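In defense of the mixed-hole rack

Most bench racks are sold in a single bore. You buy one for narrow tubes, another for wide ones, and a third for whatever the last person ordered by mistake. In the teaching lab at Wullville we had 24 racks at the start of June, and a student setting up a simple dilution still had to go looking for one that fit. My position is that a small lab should own fewer racks, each with several hole sizes, and should accept the loss in capacity.

The case against was put to me by Finbarr Mac Mathúna, who orders for the Bodcombe labs and thinks in capacity per shelf. A uniform rack packs tighter. It is also easier to label, and a missing tube shows up as a gap in a regular grid. I grant all of this for storage. A rack that goes into a cold room with 200 samples in its neighbors should be uniform. 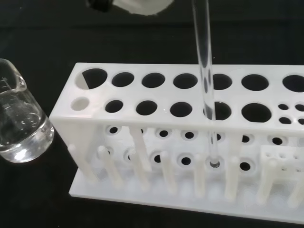

Bench work has different requirements. The rack holds a few items of unlike diameter for a short time, and the main fault to guard against is lean. A tube in an oversized hole tilts until it meets the rim. A single plate does little to correct this. A second plate underneath does more: the glass tube passes through a large hole in the top and its rounded bottom sits in a small hole in the support plate, so the lower end is located even where the upper hole is generous. Orla Fitzgerald objects that the two plates must line up, and she is right. A lower hole set off center will hold a tube at an angle very reliably.

Hole order matters too. Sizes should run in one direction along the rack, large to small, so the hand learns where to go. I have used racks with the sizes scattered to save material, and they are slower to load than two separate racks.

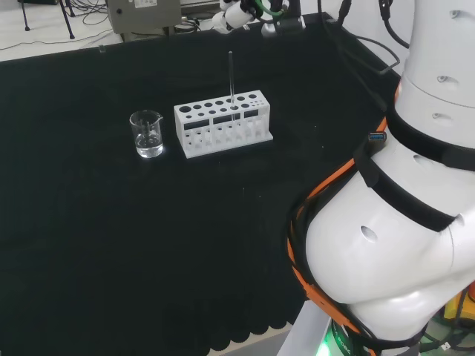 The next point is sight. Solid blocks are stiff and cheap, and they hide the part of the tube where the liquid is. Cutouts in the side cost some stiffness, which at bench loads is not needed. They also let a spill drain and a brush get in. Tahsin Wijesinghe washes ours and has refused to take back the solid ones.

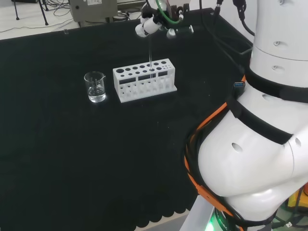 Color is a smaller matter. I prefer a pale rack on a dark surface, as clear glass is easily lost against a pale bench. Fiachra Cullinane prefers the reverse arrangement and has bought accordingly for the other room.

We have since cut our stock to 8 racks of mixed bore, plus the uniform ones kept for storage. The old single-bore bench racks are in the cupboard by the sinks, and Bodcombe can have them.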